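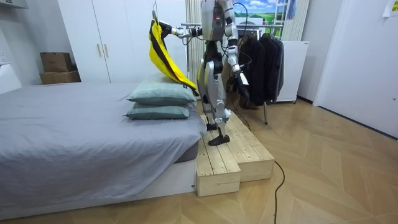 그레커햄 침실 옷 정리 갤러리

2020-01-08 등록 / 글: Tracey Bunting / 분류: 침실, 수납

그레커햄 집의 작은 침실을 정리하면서 모은 갤러리입니다. 침대와 옷걸이 행거를 한방에 두고 쓰는 방이고, 지난 8월부터 조금씩 손을 봤습니다. 사진 설명은 한두 줄씩만 적었습니다. 제품 문의가 많은 항목은 맨 아래에 따로 모았습니다.

침대 위쪽과 노란 옷
노란 바탕에 굵은 검은 띠가 비스듬히 들어간 옷입니다. 철사 옷걸이에 걸린 채로 아래 모서리가 베개에 닿아 있습니다. 침대에는 회색 매트리스 커버를 씌웠습니다.

나무 단
도장하지 않은 밝은색 소나무 판재로 만든 2단 단입니다. 낮은 단이 앞쪽, 높고 긴 단이 행거 쪽입니다. Stuart가 이틀 걸려 짰고, 오일을 바를지는 아직 정하지 않았습니다.

행거
어두운색 재킷은 행거에 모아 걸었습니다. 긴 옷은 안쪽, 자주 입는 옷은 바깥쪽입니다. 예전에는 길이 구분 없이 걸어서 찾는 데 오래 걸렸습니다.

철사 옷걸이
세탁소에서 받아 온 것을 그대로 씁니다. 얇아서 자리를 덜 차지하지만 두꺼운 외투를 걸면 어깨가 처집니다. 외투용은 나중에 바꿀 예정입니다.

회색 침구
커버는 Lostex 퀸 사이즈입니다. 세탁기에 두 번 돌린 뒤에도 줄어들지 않았습니다. 같은 색으로 베개 커버를 추가 주문했는데 재고가 없어서 3주를 기다렸습니다.

서랍 안
티셔츠는 세워서 접어 넣었습니다. 칸막이는 Findora에서 산 22cm 폭 제품이고 서랍 하나에 세 개가 들어갑니다. 양말 칸은 아직 정리 전입니다.

침대 밑 수납
납작한 상자 두 개에 여름옷을 나눠 담았습니다. 상자 높이를 먼저 재고 샀어야 하는데 처음 산 것은 들어가지 않아 Sowerby 매장에서 교환했습니다. 교환할 때 영수증이 필요합니다.

문 뒤 고리
가방과 모자를 거는 자리입니다. 고리는 8개이고 지금은 절반쯤 찼습니다. 무거운 가방을 걸면 문이 저절로 열려서 가벼운 것만 겁니다.

내보낼 옷
2년 동안 입지 않은 옷을 따로 뺐습니다. 모두 79벌이고 상태가 괜찮은 것은 동네 나눔 가게에 보냈습니다. 나머지는 의류 수거함에 넣었습니다.

자주 묻는 내용

나무 단은 파는 제품인가요?
아닙니다. 직접 만들었고 도면은 따로 없습니다. 판재는 목재상에서 길이를 맞춰 잘라 왔습니다.

행거는 벽에 고정했나요?
고정하지 않았습니다. 바닥에 세워 두고 쓰며, 청소할 때는 옆으로 밀어 둡니다.

매트리스 커버 색 이름이 무엇인가요?
주문 내역에는 '그레이'라고만 나옵니다. 모니터에 따라 조금 더 진하게 보일 수 있습니다.

옷을 침대에 올려놓고 정리하나요?
네. 걸 옷과 접을 옷을 침대 위에서 나눈 다음 한쪽씩 옮깁니다. 베개는 치우지 않아도 됩니다.

사진은 개인 블로그에 한해 출처를 적고 옮겨 가셔도 됩니다. 판매 페이지에 쓰실 때는 먼저 댓글로 알려 주세요. 다음 갤러리는 현관 신발장입니다.

관련 글: 서랍 칸막이 크기 비교 / 침대 밑 상자 고르기 / 겨울 외투 보관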